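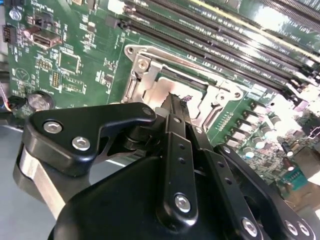

*Wrist camera, server board on the bench, fingers at the socket bracket.*

**18th September, open day at Ganden**

Writing this up while it's fresh, because my phone notes are a mess and half of them are just the word "bracket" with arrows.

Pilar Gaete ran the bench demo and it was the best half hour I've spent near a robot in ages! The setup is for taking apart retired server boards: memory out, coin cell out, then the CPU socket opened so the processor can be lifted and tested. Everyone crowded in for the memory slots (big, long, easy to see from the back row), but the socket is where I'd have happily stood all afternoon. Small hinged plate, raised rim, a screw sitting right at the corner of the bracket, and a bunch of caps and chokes next door that you really don't want to lean on.

Things I want to remember:

- The fingers are flat perforated links, black, held with silver screws. Pilar swaps them for other lengths depending on the job. I want to try this on our Karkano arm, where we're still reprinting the whole fingertip every time we change our minds.
- They approach the socket at a slant. Pilar says straight down was worse for them, the fingers hid the rim from the wrist camera at exactly the wrong moment. Even at a slant the gripper takes up a huge part of the view, so they plan the last bit of travel from an earlier look and only use the live picture as a check.
- Shiny metal is a pain for them too. The far end of the memory slots was blown out by the lights on the monitor, and she said the bracket does it as well on some boards. They've tried a diffuser from Londbridge and like it, but it wasn't mounted today.
- There's a dark crumb of something on the upper edge of the socket opening in the picture. Estela Tapia spotted it before I did and asked whether they blow the boards off first. Answer: yes, with air, and a second look before anything goes near the contacts. We should steal the second look.

Numbers from Pilar's talk, as I scribbled them: 126 boards in the training batch, 3,000 recorded approaches to the socket, 3 board layouts so far. She wants a fourth layout in by November. I asked if the mix was even across layouts and it isn't, the green one gets most of the bench time.

Estela got to drive for a few minutes with the hand controller. She's much better at it than me (I had a go afterward, and let's say the bracket was safe from me at all times). The feel is lovely, though, very light, and you stop thinking about the arm pretty quickly.

Also talked with the Acuña people by the coffee. They do the sorting end, chips into trays, and would be up for sending us a box of dead boards if we pay shipping. YES please.

To do:

- email Pilar re: finger drawings, she offered
- ask Acuña what's in the box before we say yes to a pallet
- try the slanted approach on our own bench, any old board with a socket will do
- find out the part number for that diffuser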